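The Great Brick Sort, Or How We Lost February

Gallery: Playroom and Back Table

Readers of this page will remember that Mitadmont took in a lifetime's supply of secondhand building bricks last winter, in a tub that had once held birdseed and still smelled faintly of it. What readers may not remember is that we promised to sort them. The promise was made after a large lunch.

We started in February with three plans, all excellent on paper. Plan one was by color. Plan two was by size. Plan three was by whichever bricks had tooth marks, and that one we carried out in full, with a dishwashing brush. The rest of the month went to arguing over plans one and two, and to finding things in the tub that were not bricks: a chess bishop, a key, half a clothespin, and a raisin that may have been older than some of the children.

For those new to the house, the big bricks are the ones meant for small hands. They go under the Hirkora name on our shelf labels, after the make of the shelf, a mistake in the first week that has now become tradition. The little bricks live at Cerport, which is the cupboard under the stairs. Please don't ask about the cupboard's name. It was on the crate we took the door from.

We counted the lot in the end, to settle a bet. There were 327. The bet had been on 40, which tells you how deep a birdseed tub can look from above when you are holding a cup of coffee.

Color turned out to be the winning method, mainly by wearing down the opposition. Green, yellow and blue went first. Red was put off until after supper, and then put off until spring.

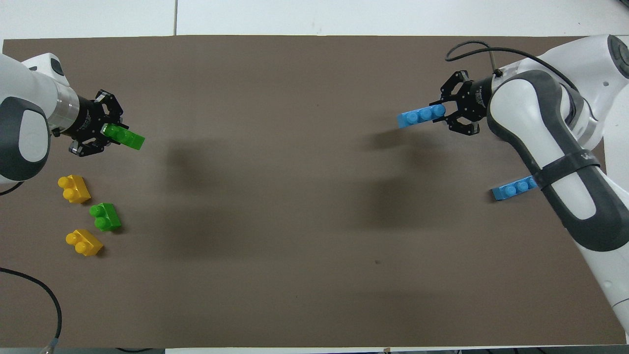
Cui wrote in to say that sorting by color is a beginner's error, and that any household with sense sorts by shape: "You can find a yellow brick in a heap of every color. Try finding one slope in a heap of yellow. Put all the slopes together and let the colors fight it out." The letter went on for 3 pages and had a chart.

We read it aloud at the back table and had to admit that the slopes are a nuisance. A slope is a brick that has decided to be a roof. It won't stack under anything, it won't sit flat beside its neighbors, and it is always the piece a four-year-old needs at once, in green, before the tower can go on. So the slopes now have a tray to themselves. The tray is already full of things that aren't slopes.

A few notes for anyone planning the same at home.

Use a plain surface with nothing else on it. We began on a flowered tablecloth and lost a whole evening to the tulips.

Wash before you sort, then let everything dry stud side down on a towel. Water sits in the hollows and waits for your sleeve.

Six trays is plenty. We bought 6 and then used muffin tins, which are nicer to look at and can be pushed along with one elbow.

Leave a small handful out for building. Sorting with nothing to build is just filing, and the children can tell. Ours wanted a bridge, then a longer bridge, then a car that was also a bridge.

The red bricks are still in the birdseed tub by the back door, next to the boots. Anyone with a free afternoon and a tolerance for millet is welcome to start on them. The brush is on the hook, and the raisin has been dealt with.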